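Crash reconstruction

Crash reconstruction is the study of a road traffic collision after the event in order to establish how the vehicles and people involved were moving before, during and after contact. It is carried out by police units, insurers, private engineers and, in some countries, by court-appointed examiners. The work draws on mechanics, surveying, vehicle engineering and the study of human perception and response.

Scope

A full reconstruction covers three phases. The pre-impact phase deals with approach speeds, lane position, braking and steering. The impact phase deals with the transfer of momentum and the crushing of vehicle structures. The post-impact phase runs from separation to final rest. Many investigations address only one of these, usually the speed of one vehicle at first contact.

Reconstruction is distinct from crash investigation in the wider sense, which also takes in witness statements, driver histories, licensing and the condition of the road. The two are often done by the same unit, and the terms are used loosely in news reports.

Physical evidence

Evidence at the roadway is divided into marks, debris and rest positions. Tire marks include skid marks left by locked wheels, yaw marks left by a wheel that is rolling and slipping sideways, and acceleration marks. Vehicles with antilock brakes may leave only faint marks, or none. Gouges and scrapes in the pavement show where metal parts were forced downward and are widely used to place the point of impact.

Debris is less reliable. Glass and plastic travel some distance before they settle and may be moved by traffic or by emergency crews. Fluid trails are more useful, particularly where a damaged radiator has drained along the path to rest.

Positions are recorded by total station, laser scanner or overlapping photographs taken from a drone. Older methods, such as baseline and offset measurement with a steel tape, are still taught and remain in use where equipment is not at hand.

Calculation of speed

The simplest estimate is taken from the length of a skid and the drag factor of the surface. Drag is measured with a test skid in a similar vehicle, with a weighted sled, or with an accelerometer fixed inside a braking car. The result is a minimum speed, as energy lost in the collision itself must be added separately.

Where two vehicles meet at an angle, conservation of linear momentum is applied. The method needs the mass of each vehicle, the approach angles and the departure angles. It is sensitive to small errors when the vehicles meet nearly head-on, and crush analysis is preferred in such cases.

Pedestrian crashes are treated by throw distance. Formulas differ according to whether the body was carried on the hood, thrown forward or passed over the roof — a distinction that depends on the height of the front end and the height of the pedestrian.

Recorded data

Most recent passenger cars carry an event data recorder, which stores a few seconds of speed, throttle, brake and seat belt data when a trigger is met. The unit is read through the diagnostic port or, if the wiring is damaged, by direct connection on the bench.
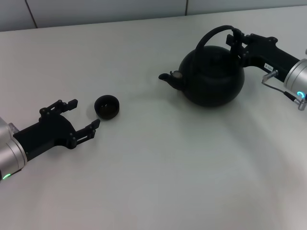
Two-finger gripper and small dark cup on a white tabletop.

The Skindero method, published in July 2020 by Nazmiye Akyol, compares recorded wheel speed with marks on the pavement to detect wheel slip. Its first trial used 172 crash files from the Ilamov district. Critics noted that two of the vehicle types in the set supplied most of the usable records.

Limits

Results are normally given as a range. Sources of error include unknown loading, changes in surface condition between the crash and the survey, and assumed reaction times.

See also

Drag factor
Event data recorder
Yaw mark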